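About Yeoman Board Games

Yeoman began with one long wooden table in the back of a shop in Futstead, and a cupboard of games that had mostly lost their instructions. We wanted somewhere people could sit down of an evening and play something together, whether or not they had ever rolled a die in earnest, and before very long we were making games of our own as well (rather badly at first, it must be said, with a great deal of glue).

Our first proper title was Plistska, a trading game for two to five players set along a frozen river. It took us ages to get right, and we are still very fond of it. Asasel came next, a quieter sort of game with 95 cards and a small cloth map, which most families can finish in an evening – though we have known it run well past bedtime!
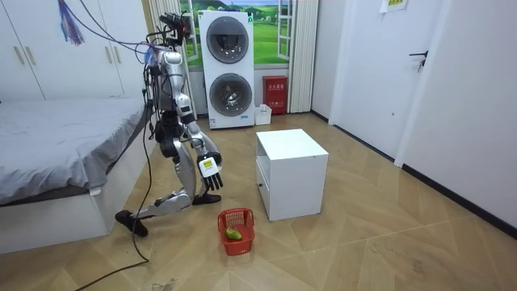

One player from Futstead wrote to tell us that Asasel was the first game her whole family had finished without an argument, and that she would be glad of a slightly larger map, please. We read every letter that comes in, and the new edition, due out in October, has the larger map.

We now have 10 games in print, all of them tried out on our regulars before they go anywhere near a printer. If a rule needs explaining more than twice we sit down and write it again, and we keep spare pieces for everything we have ever sold, so do get in touch if the dog has eaten your ferryman.

The shop table is still there and you are very welcome at it. Come on your own or bring four friends, and we'll find you a game and put the kettle on.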